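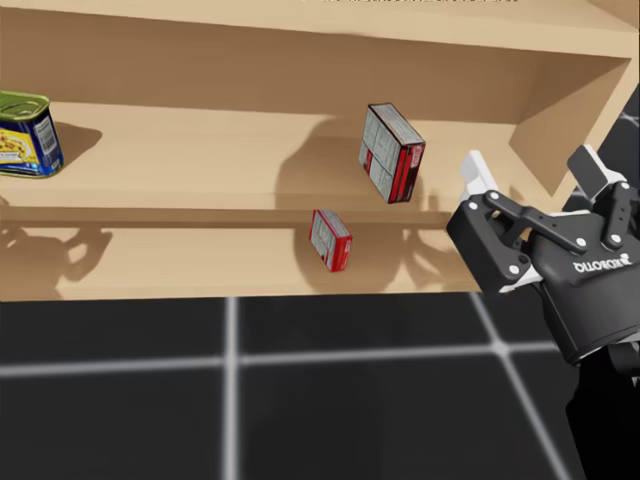 The Case for Keeping the Small Import Shelf

Towns the size of Cludberg rarely debate what their grocers stock. The matter is left to the store, and the store leaves it to the distributor. When the De Smet market on the main street announced in March that it would give up its import section, the decision was received as a private one. This essay argues that the public has an interest in it.

The section is known to regular customers simply as Import, after the hand-lettered card above it. It carries 18 products. The rest of the store carries almost 1000. Measured by sales per foot of shelf, Import performs poorly, and the management has been candid on that point. A can of fish in oil may stand there for months before it is bought. A breakfast cereal will turn over in days.

The measure is a fair one for a business to use. It is a poor one for a town to accept without comment. Households that came to Cludberg to work at the Wuver mill have bought from this section for a generation. The nearest other store that carries the same goods is an hour away by car, and the bus does not go there. A family that does not drive will lose these foods altogether, and will be told that demand was too low to justify them. Demand from a small group will always be low. The word describes the size of the group and says little about the strength of the need.
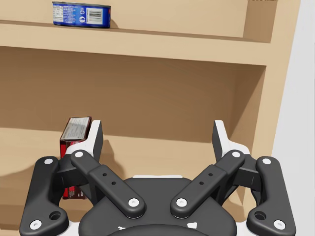

Should a grocer be required to carry goods that sell slowly?

A legal requirement would be unwise. It would place the cost on one merchant and would invite disputes over which goods deserve protection. The better course is an arrangement entered into freely, under which the town offers something of value in exchange for a commitment to keep the section open.

Such arrangements have precedent in Cludberg. The town already reduces the sidewalk fee for merchants who keep a public restroom. A similar reduction could be offered to any grocer who sets aside a fixed length of shelf for goods requested by residents. Requests could be taken at the register and reviewed every 6 months. Goods that drew no buyers in that period would give way to others on the list. The store would remain free to set its own prices.

It may be objected that residents can order such foods by mail. Some do. Mail order, however, favors the customer who has a credit card, a fixed address, and the patience to buy by the case. A person who wants one can for supper tonight is not served by it. Older residents in particular have come to depend on buying in small amounts.

There is also the matter of what other shoppers lose. Many people in this town first tried an unfamiliar food because it stood at eye level on the way to the bread. That kind of acquaintance between neighbors is modest, but it has been steady, and no public program has matched it.

The De Smet management has said that the section will remain in place through the summer. The town council should use that time to put a written offer before the store and to publish the terms.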